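Mostlow Household Rooms: Fridge Corner
Notes to go with the folder

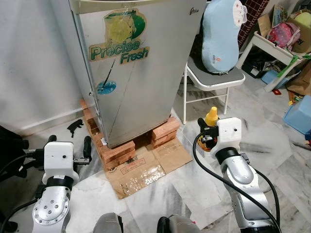 Mostlow, December 2022

The folder covers one corner of the ground floor, the part with the single-door fridge in it. It is a small section of the Mostlow set, which has 2986 pictures in 18 folders. Room names follow the list Hadiza Onyeka drew up in November.

Contents

The main item is the silver fridge with the "Precise Fresh" sticker on the door. It stands on stacks of orange-red bricks, with a flattened cardboard sheet between the bricks and the marble tiles. In the labels the bricks are "fridge support" and the cardboard is "floor cover". The packing tape on the cardboard has no label of its own.

The white folding chair with the grey seat is labelled "chair, folding". Small things on the floor go under "loose item" unless two people agree on what they are. The spray and cleaning bottles in the other folders were labelled by Murdo Crichton, and his wording is kept.

Stickers

Door stickers count as part of the fridge. Wording is typed as it reads on the door, capitals included. Worn lettering that can't be read is left blank.

Changes

Version 8 joins "brick" and "block" into one label. Version 7 had them apart, and files made with it need the label list replaced before use.

Known gaps

No measurements were taken of the fridge or the bricks. The inside of the fridge is not covered in this folder.

Corrections go to Leonilde Abreu, with the folder name and the label in question.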